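Stress and Sleep Courses: Program Review Meeting
Minutes, October 2024

1. Previous minutes
Approved with one correction: the August intake for the sleep course was 80, not 200.

2. Enrollment
The stress course at the Torko site has 23 open places. The Hidano site is full and has a waiting list. Total registrations for the year stand at 444. It was agreed to move the waiting list to Torko where participants consent. 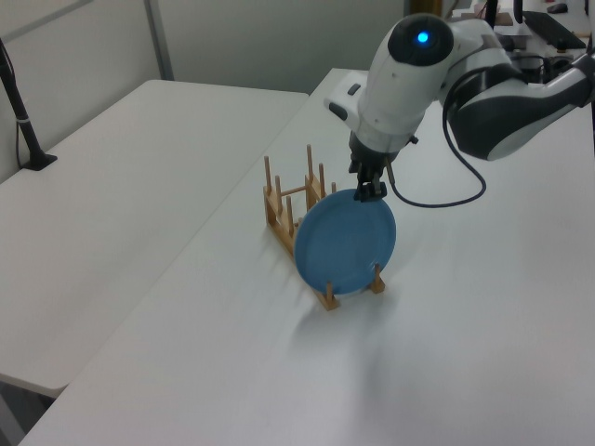
The transfer form will be shortened to one page. Participants who decline a transfer keep their position on the list.

3. Sleep course content
The unit on caffeine and screen use will move from week four to week two. The breathing exercise stays in week one. The sleep diary now has a separate column for naps. Stunetti will supply the revised workbook in print; the draft still uses the old page numbers and must be corrected before release.

4. Relapse planning
Discussion of whether the follow-up call should take place at six or eight weeks after the last session. The six-week interval was retained for both courses.

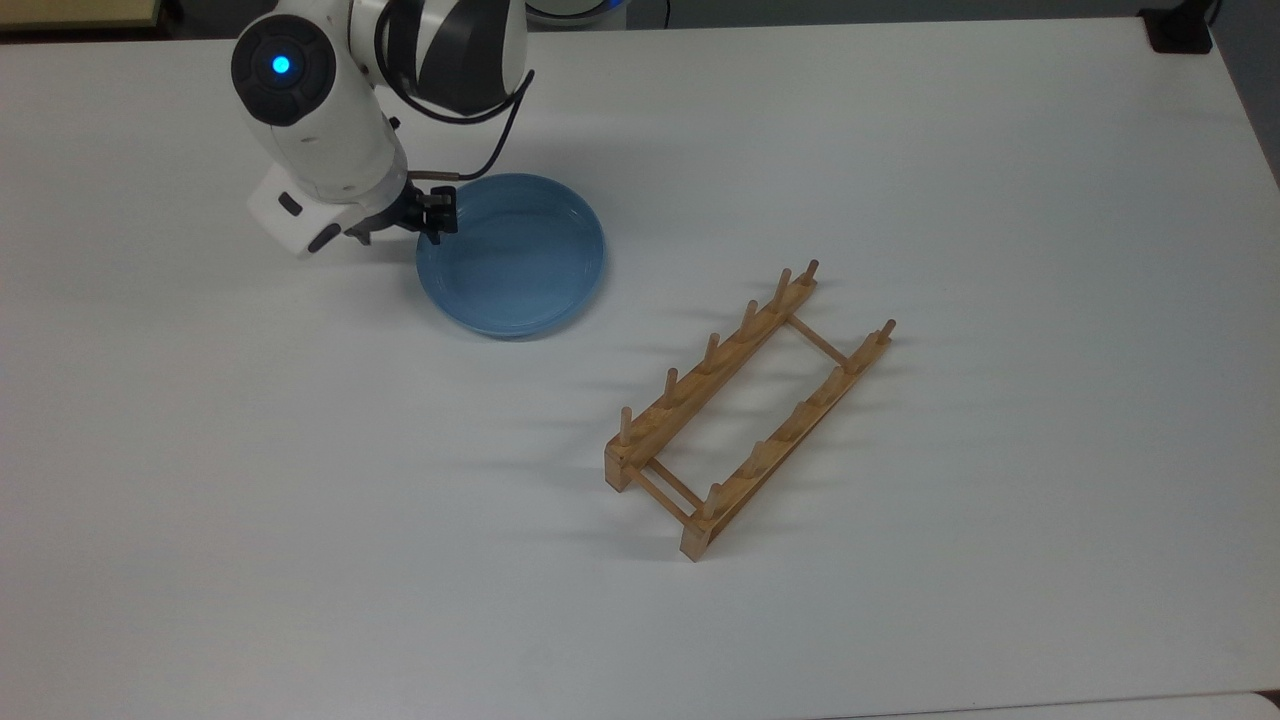 Chuang asked that the interval be reviewed again once the current group finishes, as several participants had requested a later call. Agreed. Item carried forward.

5. Actions
Transfer form: Hidano site.
Workbook page numbers: Stunetti.
Call interval, summary of requests: Chuang.

Meeting closed.

Comments (2)

rowan_k
Will the new diary page be available to people who took the course last year?

Tess
Six weeks was too early for me. I was still sleeping fine at that point.

Related items
Sleep diary: how to fill it in
Stress course: week-by-week outline
Transferring between sites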